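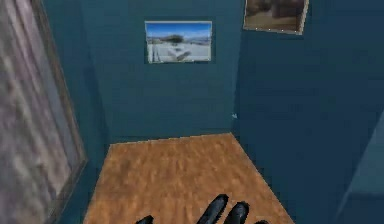 *Four black fingertips over a bare floor in the practice room.*

**Practice-room tips for comparing grippers**

I've been swapping between the Povari and the Lis all week and I love how different they feel! If you're having a go at both, a few things that helped me:

- Start over open floor. Spread the fingers wide and look at how much of the view they take up before you bring in anything to grab.
- Change one thing at a time. New gripper, old controller settings, then the other way about.
- Save your settings under the gripper's name (I lost a lovely set for the Lis by calling it "new").
- Do 10 tries per gripper before you pick a favourite. My first three are always rubbish.

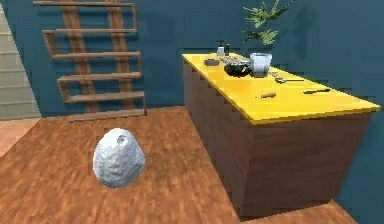 **Skillcombe Home Robotics Club – Kitchen & Household Group**

Lumpy things are brilliant for comparing grips, so try something like the white one on the floorboards by the yellow island. Come at it from two or three sides, because a bumpy surface can suit one gripper from the left and the other from above.

Then move up to the worktop. The spoon and the knife lie flat, so bring the fingers in low and slow. Leave the bowl and the plant end until last – it's crowded up there!

Benedikt Voß swears by the Bandell controller for this, with the speed turned down to 8. I like it a touch quicker on the floor, but for cutlery he's right.

Notes on the Lis wrist settings will go up in October. If you've got a good trick for spoons, please send it in before then.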